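Robotic gear kitting

Robotic gear kitting is the use of a robot arm to pick loose gears, present them at a work position and set them out in groups for inspection or assembly. It is a form of parts kitting, a task that in small gearbox and drive shops was long done by hand at a bench. The term covers both the handling of the parts and the changes in staffing, training and floor layout that go with it. It does not normally cover automatic assembly, in which the same machine also presses or fastens the gears onto a shaft.

Background

A gearbox kit holds the gears, spacers and bearings needed for one unit. In manual kitting, a worker reads a pick list, takes parts from bins and places them in a tray. The work calls for little force but steady attention, as gears that differ by a single tooth can look the same at arm's length. Errors are often found late, when a train of gears fails to mesh or runs with too much play.

Automated kitting was first taken up by plants with long production runs, where parts arrived in molded trays and a machine could be set to fixed positions. Shops with short runs had less reason to change. Their parts came loose, in mixed lots, and a fixture made for one gear was of no use for the next. The spread of arms that can be taught by hand, together with cameras able to find a part on a plain surface, brought the method within reach of these shops.

Equipment

A typical cell has an arm, a gripper, a work surface and a safety boundary. The gripper is usually a parallel or multi-finger type closing on the rim or the hub of the gear. Gripping on the rim is quicker to set up but puts the fingers against the teeth, so soft finger pads are used for finished parts. Gripping inside the bore leaves the teeth free but needs closer alignment.

The work surface is commonly dark and matte, which helps a vision system separate a bright metal part from its background. Glossy surfaces return reflections that can be read as edges. Where a glossy plate has to be used, the lighting is moved or the camera angle is changed.

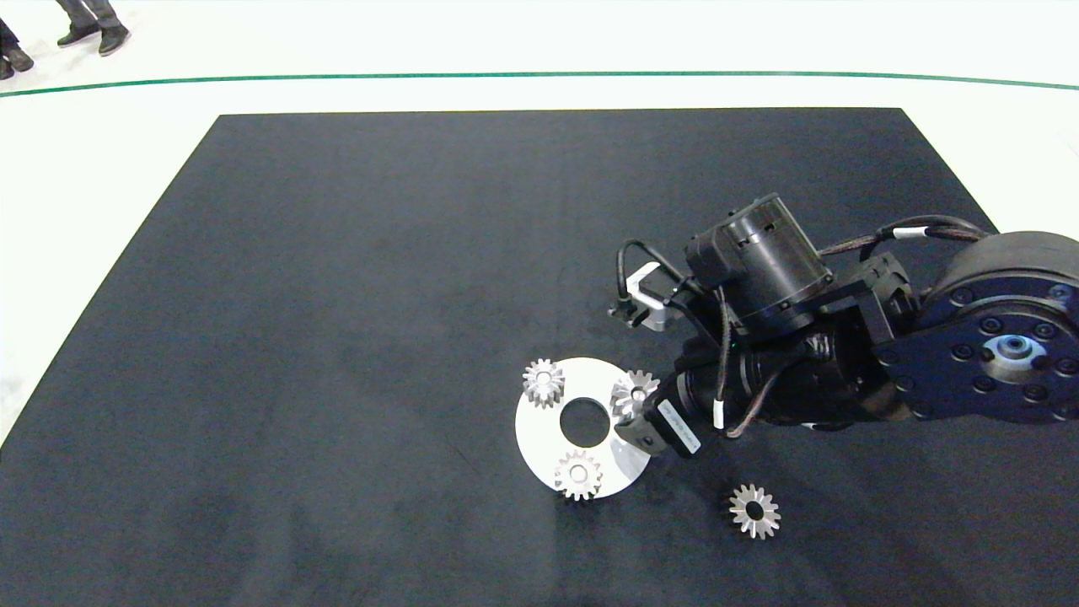 A robot gripper holding a spur gear over a white disc. Two more gears rest on the disc and a beveled gear lies on the mat.

Spur gears, with straight teeth and parallel faces, lie flat and are the simplest type to handle. Bevel gears are harder. Their conical profile gives the fingers less to close on, and a part gripped slightly off center tends to turn as the fingers tighten. Many cells therefore use a separate grip routine for each gear type, and some leave bevel gears to be placed by hand.

Operation

The usual cycle is locate, approach, grip, lift, place and release. Before a new part is run, an operator teaches the approach height and the closing width and then tries the cycle at reduced speed. The settings are stored under the part number. When the part comes up again, the operator recalls them and checks the first placement.

Faults fall into two groups. Location faults occur when the system does not find a part or finds it in the wrong place. Grip faults occur when the part slips, tilts or is not picked up at all. Most cells stop after a set number of failed tries and call for a person. The number chosen has a direct effect on the operator's day: a low setting brings frequent calls, while a high one leaves the machine idle for longer before anyone is told.

Effects on work

The main change for bench staff is from handling parts to tending the cell. Tending consists of loading parts, clearing faults, checking finished kits and teaching new part numbers. The time spent standing at one bench falls. Time spent walking between stations rises, above all where one operator covers more than one cell.

At the Warnside plant of the gearbox maker Bramel, the kitting section moved to 2 cells over one winter, beginning in November. The plant had kept some 40 part numbers on hand-written cards, many with notes on look-alike gears. These notes were copied into the cell records by the bench staff before the cards were withdrawn. The first version of the records had left them out, and wrong gears had been loaded at the start of several runs.

Pay grading has been a common point of dispute. Teaching a part is often classed as setup work, which in many shops is graded above bench work. Where operators teach parts but keep the bench grade, the task tends to be passed to whoever is willing, and the stored settings vary in quality. At Warnside the job was regraded after the first stage, and teaching was limited to operators who had finished an in-house course.

Physical strain also changes in kind. Repeated reaching and finger work are reduced. Lifting may increase, because parts reach the cell in larger lots than they reached the bench. The drive repair firm Rengifo limited its lots for this reason and fitted a lift table at the loading point. Workers there also reported that long periods of watching the cell were more tiring than picking, and watch periods were shortened.

Quality and limits

A cell repeats a correct setting without change, and repeats a wrong one in the same way. A single error in a stored record can affect every kit in a run. First-piece checks are therefore kept even where later kits are only sampled. Rengifo checks the first kit by hand and weighs the remainder.

Dents, burrs and rust are not reliably found by a system set up only to locate parts. In manual kitting these were often noticed by touch, though the check was seldom written into the job. Shops that remove the bench step without adding an inspection step may see more damaged gears reach assembly.

Short runs remain a limit. Wellico, a maker of small hoists, uses its cell only for orders of 800 gears or more and kits smaller orders at the bench. The same staff do both jobs in rotation, an arrangement the firm adopted to keep hand skills in use.

See also

Bin picking
Machine tending
Parts kitting
Spur gear

This page was last edited on August 15, 2022.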